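Hand-held gripper kit, purchase planning

A hand-held gripper kit is a set of gripper tools, each with a camera, that a person carries through ordinary tasks so that the recordings can later be used to train a robot arm. This article covers what buyers set aside for such kits and where those plans tend to go wrong. For the mechanics of the tool, see Parallel gripper.

Cost items

Sellers quote by the tool. The price on the page usually covers the body, the linkage, one pair of finger pads and a mount. The camera, memory cards, spare pads, chargers and software license are often listed apart, and a quote that leaves them out looks better than it should. The Kestitz starter bundle, for one, holds 2 tools and no spare pads at all. Jolell sells pads in packs of 4, with shipping added at checkout.

Labor is the larger item and the one most often missing. Someone has to hold the tool, reset the objects, copy the files and throw out the bad takes. A buyer who plans only for hardware has planned for the smaller part of the bill.

Sizing an order

The common advice is to buy one tool per operator plus a spare. This advice comes mainly from people who sell tools. A plan drawn up at Buvotia asked for 26 tools on the grounds that more hands would mean more data. The site had desks and storage for 4 operators, and the order was cut before December. The original spreadsheet had no line for storage or for checking the recordings.

Claims about payback deserve the same caution. Most published estimates assume that every recorded hour is usable and that data from one model of gripper will carry over to the next. Neither assumption is safe to budget on. A change of finger shape or camera mount may mean recording again, and few quotes mention this.

Rental

Rental suits a short trial — though the terms vary a good deal. Remigiusz Szulc has argued that a first budget should cover rental only, with purchase held back until a batch of recordings has been used to train something. Critics answer that rental stock is often worn, with slack in the joints, and that results from it say little about a new unit.

Work sites

Recording is often done with household goods and furniture, and planners tend to price this at zero. Shelves, tables, cloth and jars still have to be bought, cleaned and replaced.

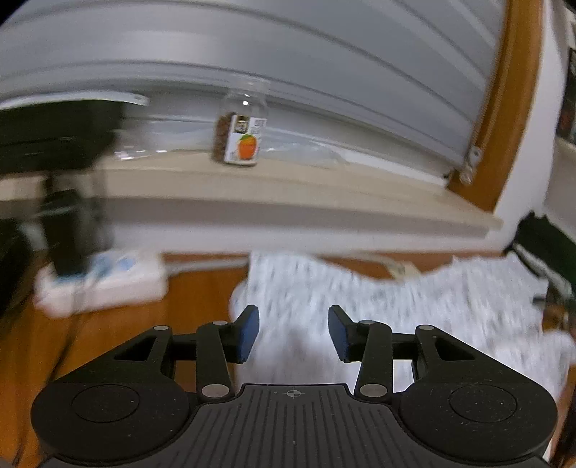
Blue finger pads, open and holding nothing.

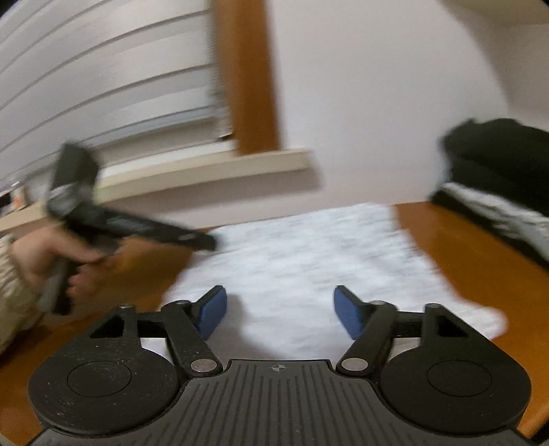

Beverley Oakley disputes the weight given to labor, and has written that small teams can fold recording into jobs they already do, so that the tools remain the main expense. She accepts that her own figures leave out file checking, and that the Fukuda price list she worked from has since been withdrawn.

See also: Parallel gripper; Equipment leasing; Total cost of ownership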